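In Defense of Plaid on the Walls

My aunt's sewing room had plaid wallpaper on all four sides, and for most of my childhood I assumed that was simply what a sewing room was, the way a barn is red. It was pink and green, mostly, with a thin yellow stripe that wandered off at an angle whenever the paper hanger had gotten tired, and it came right down to the baseboard behind the ironing board where only the cat and I ever saw it. When she sold the house the new people painted the room the color of oatmeal before they had even moved their boxes in. I drove past in August and could see it through the window, and I have been composing this essay in my head ever since.

I want to make the case for plaid on walls, and in particular for the kind that people of good taste like least, which is the pastel kind, with every color in the sherbet case and a white ground behind it. I know the arguments against it. I have heard most of them from my friend Jussara Queiroz, who hangs wallpaper for a living and who has very firm views about what she would put in her own home. Plaid is busy. Plaid is for pajamas and picnic blankets and the inside of a raincoat. Plaid shows you every place where the wall is out of true, and in a house that went up in 1730, like the one Jussara was working on when we last had this argument, there is no wall that isn't.

All of which is fair, and I'll come back to the crooked walls, because they deserve a section to themselves.

But let me start with busy, because that's the word people reach for first. What we mean by it, I think, is that we can't stop looking, and we've somehow all agreed that this is a fault in a wall. I don't see why. We spend money on paintings so that we'll have something to look at. We hang mirrors and put ferns on stands. And then the wall itself, the biggest thing in the room by far, we ask to be as close to invisible as the paint store can manage. I was in the paint aisle with a sample book last spring and counted 108 whites. I was looking for a yellow (they had 9).

Small spaces are where I feel this most strongly. The standard advice for anything little, a pantry or a closet or the nook under the stairs, is to keep it plain so it will seem bigger, and I've followed that advice more than once and ended up with a plain little space that seemed exactly as big as it was. Wrap a small space in pattern on three sides and something much nicer happens. It stops apologizing and becomes a place of its own, like the inside of a hatbox. Teal, coral red, orange, yellow, purple, pink, light blue and green, all at once, on white: I grant you it sounds like a dropped tray of cupcakes. Put it over a pale beige floor with a bit of soft gray veining in it, though, and the floor does the quiet work and lets the walls have their fun. Even plain silver posts in the back corners look rather smart against it, in the way a metal zipper does on a flowered dress.

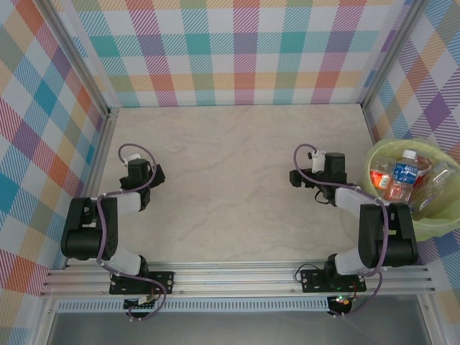

The Trouble with Corners

Now, the crooked walls. Jussara's complaint about plaid is really a complaint about corners, and she has earned it. A stripe only has to be straight in one direction. A plaid has to be straight in two, and then it has to turn the corner and still be a plaid on the other side, and if the corner leans by half an inch you'll find your squares have turned into something else by the time they reach the ceiling. She once spent the better part of an afternoon on a single corner in a dining room, with up to 16 strips of paper spoiled in the course of the job, and the owner came in at the end of it and asked if the pattern was meant to do that.

Her answer to this is to use a plain paper. Mine is to turn the plaid on the diagonal. With squares set at a slant, the eye has no upright line to hold against the door frame, and a wall that leans a little can lean in peace. It does use more paper. It's also harder to cut, as Jussara pointed out to me at some length over the phone, and I accept that it's easy for me to recommend since I'm not the one up on the ladder. Still, I've lived with a slanted plaid from Zilcombe in my back hall for years now, in a house with no right angles to speak of, and visitors have found plenty to say about it without once mentioning the corners.

What Pastel Is For

The other objection is about the colors, and here I've had to argue with myself as much as with anyone else. Pastels have been handed over to nurseries and Easter, and a grown person who wants them is expected to have an excuse ready. A dark tartan is allowed. Put green and navy on a study wall and people will say it's handsome and start looking for the whiskey. Take the very same pattern up into pink and light blue and they ask when the baby is due.

I put this to Triin Baranauskienė, who teaches evening classes in color for anyone in our town who cares to come, and she told me to stop thinking about the colors one by one. "Look at how much white there is," she said. She had me stand back from a sample until the colors ran together, and what I saw was something close to a pale, warm gray, livelier than any gray in a can. Up close it was a party again. I went home and tried it in the back hall with my glasses off, which is a less dignified version of the same experiment, and she was right.

That is a good quality in a wall for a place where things get done. A workroom or a potting bench or a laundry corner tends to fill up with black and white and metal, because that's how things come from the store, and the wall is the one part where you can have whatever you please. Why would you choose oatmeal? Oatmeal is lovely for breakfast.

I've been told that the fashion is coming around again, and that before long there'll be plaid in all the magazines and I'll be sorry. Perhaps so. I'd be glad of it for the sake of selection, as the Zilcombe pattern I like has been hard to find and I'm down to one roll, which I'm saving for the inside of the linen closet. Jussara has agreed to hang it, on the condition that I keep the door shut while she does the corners.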